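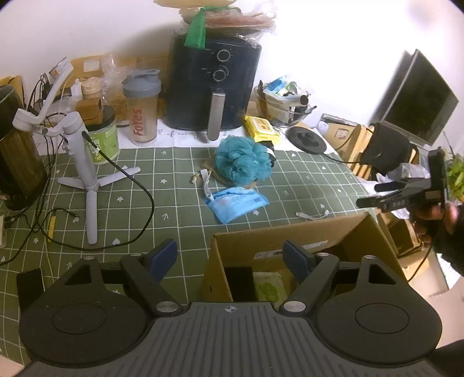

Chapter 4
Who Pays, and Who Decides: Governments and Private Wealth

In the last chapter we looked at how governments raise money. We now turn to a harder question, which is how far a government should go in shaping who ends up with that money once it has been earned.

Most countries do this in some way. Income tax usually takes a larger share from people on high incomes. Pensions, public schools and hospitals return part of it to everyone. Arguments start when a government wants to go further, by setting limits on the size of companies, taxing what people own as well as what they earn, or telling firms what they may charge.

The Plernavberg levy

Consider the small country of Plernavberg, which we will come back to several times in this book. Its economy depended for decades on one port and on a shipping company, Tendico. By the time the levy was proposed, Tendico and its suppliers employed 30 per cent of the paid workforce. It also owned the Canari grain terminal and much of the housing near the harbour.

In May the governing party announced a yearly levy on private fortunes above a set value. Only 1,598 households were expected to pay it. The money was to go to the inland district of Sisay, where wages were low and the nearest hospital was 88 kilometres away.

The plan was popular at first. An early survey found that 70 per cent of adults supported it. Then Tendico put off building a second terminal, and several smaller firms stopped hiring. The finance ministry said the levy was not the cause — shipping prices had fallen that year — but support dropped all the same. On 11th January the government cut the rate by half and promised to review it after the next election.

People in Plernavberg still disagree about what this shows. Some say the levy was badly timed. Others say the government gave in to a company that had too much power to begin with. In Sisay, the common complaint is that the hospital was left half planned.

Terms used in this chapter

Redistribution: moving income or wealth from one group to another through taxes, payments or public services.
Wealth tax: a tax on what a person owns, such as land, shares or savings.
Capital flight: the movement of money out of a country by owners who fear losing part of it.

4.1 Income and wealth

Income is money received over a period of time, such as wages or rent. Wealth is the value of what a person owns at a given moment, less any debts. A retired farmer may have a low income and a great deal of land. A young surgeon may earn a high salary and own very little.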